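Keveck wall set for the bathroom, after one month with two children

I bought the Keveck wall set in June, when we finished painting the small bathroom next to the office. It has two pieces, both black: one narrow bracket and one wider holder with a low lip. I paid 27 for the set at the Remia store near us, and I want to write a longer review because the ones I found were only one line each ("good", "nice color").

First, the installation. In the box there are the two pieces, the screws, the plugs and one paper with drawings. The paper has no words, only drawings, and the third drawing is confusing. It shows the plate turned the other way than it must be. I made the first hole, stopped, looked again and turned it. Please hold the piece on the wall with your hand before you drill. The distance between the two screws is 60 mm on the wide one. The work took me 16 minutes for the bracket and much longer for the holder, as my wall is old and the plaster was falling out of the hole.

If your wall is also soft, do not use the plugs from the box. I went back and bought longer ones from Numon, and with these the holder does not move at all.
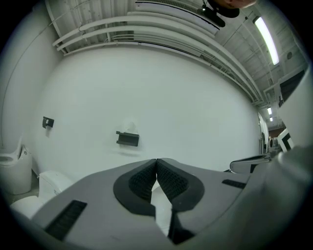
The bracket and the wide holder on our white wall, with the toilet to the left.

Now about daily use. The wide holder is the better piece of the two. The lip is low, but it is enough, and in four weeks nothing has slipped from it. We put there the small things which before were always on the floor or on the window. My daughter puts her hair clips there and forgets them, so I think it is at a good height for her also.

The bracket I like less. It is well made and the edge is smooth, but it is small, and I had to try several things before I found what it is good for. In our house it now takes a spare toothbrush and a comb. For a family it should be a little wider.

The color is a matte black. On white paint it looks very clean, but it shows white spots from water, and I wipe it every Friday together with the mirror. A dry cloth is enough. With a wet cloth the spots come back.

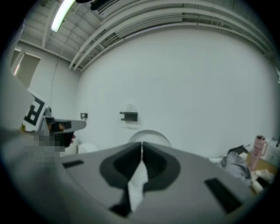

I was also thinking about the glue version, which costs less. A neighbor has it on tiles and she is satisfied. On paint I would not trust it. Before this set I had a glued shelf from Obradović, and it came down at night with a piece of the paint, so I had to repair the wall and paint that corner again. With screws you have holes, yes, but you know where they are.

One more remark on weight. The box says 1140 grams for the wide holder. I did not test this limit and I do not plan to. A full bottle of shampoo stands there without any problem.

Good: solid, easy to clean, screws do not rust until now.
Less good: the drawings, the weak plugs, the narrow bracket.

I give four stars from five. If Keveck sells the wide holder alone one day, I will buy a second one for the kitchen.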